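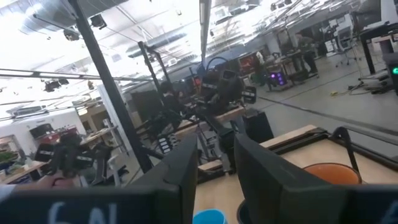
How a Robot Learns to Pick Up a Cup
A build at the Plelcombe shared workshop, explained by Omolara Sani

A shared workshop is a big room full of tools that many people use. You bring your idea, and you borrow a bench. At Plelcombe our idea was a robot arm that could pick up a cup and set it down in a new place. We named the arm Pamudis.

What is inside an arm?

Your own arm bends at the shoulder, the elbow and the wrist. A robot arm bends at its joints too. Each joint has a motor that turns it. Cables carry power to the motors. Other wires carry messages, such as "turn a little to the left" or "stop."

At the end of the arm is the gripper. Ours has two fingers. You have five on each hand, but try this: pick up a pencil with just your thumb and one finger. Two are enough for a lot of jobs.

How does it see?

Pamudis has a small camera near its wrist. Wherever the wrist goes, the camera goes too. It sees its own fingers and whatever is close to them. When the arm moves fast, the picture gets blurry, the same way a photo does if you wave the camera. Then the computer has less to work with.
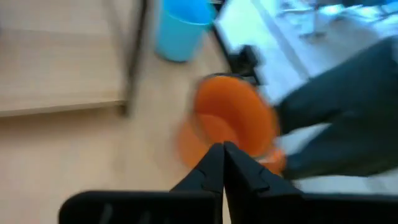

Why not just make it go slower? Bavico asked that on the workshop message board, and added that a robot that takes all day to move one cup is not much help in a kitchen.

Both sides have a point. We start slow and speed up later. Speed is a number in the program, and we can change it whenever we like. On our scale, 50 is a crawl and 800 is the fastest we allow. Most of our practice is done at 400.

How does it learn?

First, a person shows it what to do. You move the arm through the whole job: reach, close the fingers, lift, move over, let go. The computer saves where every joint was and what the camera saw. Then you do it again with the cup in a different spot. We saved 132 of these turns before we let the arm try by itself.

If the cup were always in the same spot, the arm would only learn that one spot. Move the cup over a little and the fingers would close on air.

What can go wrong?

Squeezing is hard to get right. Too weak, and the cup slips. Too strong, and a paper cup folds up. Soft things, like cloth, change shape when you touch them, so they are harder to pick up than a bowl.

Workshop rules for the arm

Ask a grown-up before you switch it on.
Tie back long hair and roll up loose sleeves.
Know where the stop button is.
Keep your fingers away from the joints when the motors are running.
Put the cups back on the shelf when you finish.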